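Search this site Enter keyword Go

How to Write and Submit a Death Notice

Last updated 6/16/25

A death notice tells people that someone has died and when the service will be held. An obituary does the same and adds a life story. Most families in Gasidau write one text and use it for both the newspaper and the funeral home's page.

Before you write

Get the basic facts on one sheet of paper. You will need the full legal name, any nickname, the maiden name if there is one, age, date and place of birth, and date and place of death. Check the spelling of every surname with a relative. Names with accent marks, such as Mladenović, should be typed with the mark in place. Some newspaper forms drop it, so look at the proof.

Writing the text

Start with the name, age, town and date of death. Put the parents and place of birth next, then marriage, work, military service and church or club membership. Hobbies go after that. A sentence or two is enough — people remember the garden or the bowling league better than a long list.

List those who died before the person, then the survivors. The usual order is spouse, children, grandchildren, brothers and sisters. Put a son's or daughter's spouse in parentheses after the name. 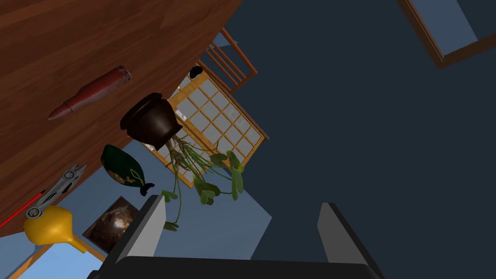 Can I send the notice before the service time is set?
Send it with the line "Services will be announced later." You can run a second, shorter notice once the time is confirmed, but the newspaper will charge for both.

Service details

Give the day, time, full street address and the name of the cemetery. If visitation is at a different place from the funeral, write them as separate sentences. Put memorial gifts last, with the mailing address of the charity.

Leave out the home address and the exact birth date if you are worried about identity theft. The year of birth is fine.

Submitting it

The Dastport and Iltov papers take notices through the funeral home or by email from the family. If you send it yourself, include the funeral home's phone number so the paper can confirm the death. Paste the text into the body of the email and attach the portrait as a separate file.

The base price covers 19 lines. Extra lines are billed one by one, and a portrait counts as additional space. Ask for a proof and have 2 people read it. Corrections after printing usually mean paying for a new notice, unless the mistake was the paper's.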